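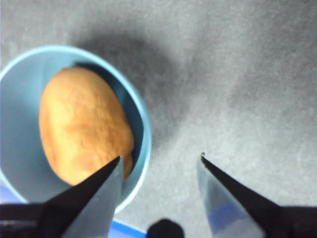 Keeping Potatoes Until March

9 November 2023

The cellar at Clullum Farm is dug into the north side of a hill outside Bivholm, and the door sticks. The woman who runs the farm has been storing potatoes behind it for 10 winters. Before that she worked in an office in town and bought her potatoes at the supermarket like everyone else.

"I didn't come from farming," she says. "My grandparents had a garden. When I took the place over, the cellar was full of old window frames and a bathtub. I cleared it out because I needed somewhere to put the crop."

The first winter went badly. She had stacked the potatoes in deep bins straight from the field, and by the middle of the season the bottom layers were rotten.

"I could smell it from the yard. I had been told to keep them cool and dark, so I did that. I skipped the curing. I thought that was something you did with onions."

Curing, as she does it now, takes 2 weeks. The potatoes sit in shallow crates in the barn with the doors partly open and old blankets over the top to keep the light out. Small nicks from the digger dry over and the skins toughen. She doesn't wash them. Dirt that will rub off by hand is rubbed off, and the rest stays on until somebody is ready to cook.

After that they go down the hill. She filled 433 crates this year, her best crop so far, and had to borrow a trailer to move them. The shelves are set a hand's width from the wall so the air can get behind them.

She grows mostly a yellow-fleshed potato called Paucar, which she likes for its keeping, and an early one called Tisance, which she sells out of the ground and doesn't try to store.

"Tisance is a nice potato in summer. Put it in the cellar and it sprouts before the holidays. I still get customers asking for it in winter and I have to tell them no. Paucar is a little plain when you first dig it. I think it's better after a month or two."

Asked what people at home should do without a hillside, she says most of them already have a place that will work. An unheated closet on an outside wall is good. So is the corner of a garage, as long as it doesn't freeze. She would keep them out of the refrigerator.

"They turn sweet in there, and then they go dark when you fry them. A paper bag is fine. Fold the top over. And don't buy 50 pounds because it was cheap, if there are two of you."
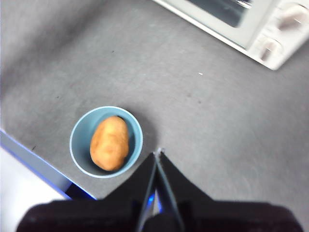

A single potato in a blue bowl.

She checks the crates once a week, by nose first and then by hand. Anything soft comes out, along with whatever was touching it. Green ones go on the compost pile. Sprouts she rubs off with her thumb if the potato is still firm, and those are the ones that end up in her own kitchen.

"I eat the ugly ones. I bake them, mostly. Salt, butter, maybe some sour cream if there's any in the house."

Most of the crop goes to around 200 households that pick up at the farm gate on a winter share. She would like to add a second cellar, but the quote she got for the digging was more than she made last year, so for now she is looking at insulating part of the barn. The cellar door will get fixed before then, she says. She has already bought the hinges.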